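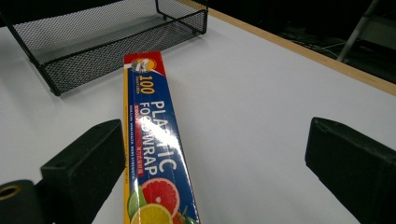
Founder press claims: data card

June 2024
By Ingrid Whitlock

The set holds 243 author bios and agency profile pages, saved as plain text, with my notes on which of their claims can be checked. I made it after reading one too many pages where somebody was "featured in" a publication that had only ever run their own paid column. If you want a list of good PR agencies, look elsewhere. I doubt one could be made from this material.

What is in it

Each row is one bio. There are 8 columns:

id
source_type (agency page, guest column, podcast notes, event listing)
bio_text
claims (split by hand)
checked (yes, no, partly)
outcome
paid_placement (yes, no, unknown)
notes

Most rows say "unknown" under paid_placement. Please leave them that way unless you have seen an invoice or a disclosure line. A gushing tone proves nothing, and plenty of people gush for free.

Where it came from

I collected the first batch from public pages in September. Brorkon and Bestuvix, two agencies that sell "thought leadership" to small firms, each sent a file of client bios when I asked. I am grateful, but they picked what they sent, and it shows. Bestuvix's clients are all "award-winning". For five of them I could find no award, and for another the award had been set up by Bestuvix.

Nigatu, which runs a booking site for speakers, let me copy its listings. These are the plainest bios in the set and probably the most useful.

How the checking was done

By me, with a search engine and a spreadsheet. A claim passed if I found a source the subject hadn't written or paid for, as far as I could tell. That last part is weak. Sponsored posts are often poorly marked, and old ones lose their labels when a site is redesigned. Treat "yes" as "nothing obviously wrong".

"Leading", "visionary" and "sought-after" were not checked. I don't know how anyone would.

Known problems

- Six bios appear twice under different ids. The wording differs slightly, so I kept both.
- Claims about audience size date quickly and should not be compared.
- Nearly everything is in English.
- Flunelow asked for its rows to be removed, and they have been. The ids were not reused, so expect gaps.

Using it

Fine for teaching, for testing text classifiers, or for a look at how these pages are put together. I would not use it to score a real person's honesty. Someone has already offered me money for a "credibility index" built on it, and the answer was no.

Corrections are welcome with a link to the source. A screenshot of your own press page isn't a source.

3 comments | 12 shares

Contact the maintainer | © Ingrid Whitlock | Back to top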